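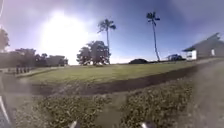
*The upper lawn and the two tall palms, looking into the sun.*

# Sullgate Grounds: visitor FAQ

Quick answers for people coming to walk, sit or book the lawn. Will tidy this page up when there's time.

**Is it free?**
Yes. Walking around costs nothing. Booking the lawn for a group is $20, any size up to 300 people. Over that, call first.

**What time do you open?**
Sunrise to sunset. Front gate gets locked at dusk, so don't leave your car till the last minute.

**Can we put a tent or canopy on the grass?**
Small pop-ups, yes. Weights only, no stakes. Sprinkler lines run under the lawn and we've had to fix them twice already.

**Is the lawn flat?**
No, it slopes. Fine for blankets. Tables want a wedge under two of the legs, bring your own.

**Any shade?**
Under the broad-leafed trees. The palms give you next to nothing. If you want the trees on a Friday get here early, the Tirnlow school picnics take that spot most weeks until October.

**Can I hang a hammock or string lights?**
Not on the palms. Not on any tree, sorry. Freestanding frames ok.

**Is the path ok for strollers and wheelchairs?**
Mostly. It's asphalt all the way to the bend and a bit past. Surface is rough up close, small wheels will rattle. Edges are uneven where the pavement meets the turf so stay toward the middle if you can.

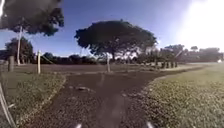 *Asphalt path heading for the right-hand bend, short posts on the far side.*

**Can I drive on the path to unload?**
No. Unload in the lot and carry. Carts are at the Berchtold Road gate, 12 of them, first come. Please bring them back!

**Bikes?**
Yes, slow. Walk it round the bend, you can't see who's comming the other way.

**Can we use the open field past the path?**
For kites, ball games, dog training, sure. It's dry and bumpy, wear real shoes. No need to book unless you're a club.

**Why is the grass brown next to the path?**
Sprinklers don't reach that strip. We only water the main lawn in summer. Comes back by itself with the rain.

**Dogs?**
On a leash on the lawn and path. Bags at both gates.

**Grills?**
Gas only. Keep it off the grass. No charcoal, no fire pits, no exceptions even if your cousin did it last year.

**Bathrooms?**
By the lot. Locked when the gate is.

**Can I book for a wedding?**
Yes, ceremonies only, two hours max. Chairs through Ernura Rentals or bring your own. Deposit is $200, back to you within a week if the lawn is left clean.

**Who do I ask about somthing else?**
Sheila Tindall at the grounds office, weekday mornings. Leave a message with your date and group size and she'll call back.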